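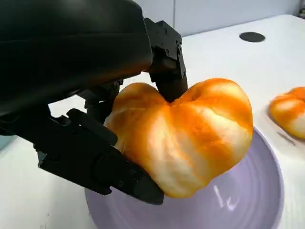 Delphine Whitfield @dwhitfield
Our robotics class at Dikulley is in the table-setting unit. The job sounds small: two orange props, one plate, two arms. Get both props onto the plate without the arms touching each other. Teams have until the end of February.

Delphine Whitfield @dwhitfield
I'm on a team with Paavo Eskola and Hanna Cieślak. Paavo has the left arm, Hanna has the right, and I do the labeling and the run sheet. We call the project Limer. It was the name of the folder and it stuck.

Delphine Whitfield @dwhitfield
Most of our trouble so far is the grip. The props are rounded and the finger pads are flat, so a squeeze from the sides lets them roll. One finger on top and one underneath works better for us — the lower one carries the weight and the top one only has to keep it there.

Delphine Whitfield @dwhitfield
The class asks for 200 clean runs per team before anyone trains a model. A run is thrown out if a prop lands on the rim, or if the plate gets pushed. We lost most of Monday to the plate getting pushed.

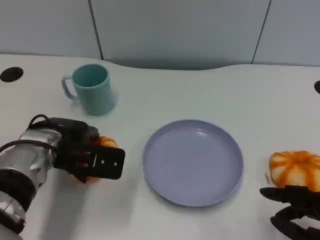

Delphine Whitfield
@dwhitfield · Mon

Left goes first, right waits its turn. We tried moving both at once and they met over the plate every time, so now Hanna holds her gripper by the second prop until Paavo has let go and backed out.

Delphine Whitfield @dwhitfield
The mug stays at the back and isn't part of the task. Our teacher, Ms. Adamczyk, wants at least one extra thing on the table in every run so the model doesn't learn a bare tabletop.

Delphine Whitfield @dwhitfield
Someone asked about labels. Every run gets start, grasp, lift, release, done. I'm at 2893 labels and my wrist knows it. Ritva Pitkänen on the other team wrote a shortcut script and shared it, thank you Ritva.

Delphine Whitfield @dwhitfield
Next session we move the plate 10 cm toward the wall and start a new batch. Hanna thinks the right arm will be short on reach. I'll post the run sheet when it's cleaned up.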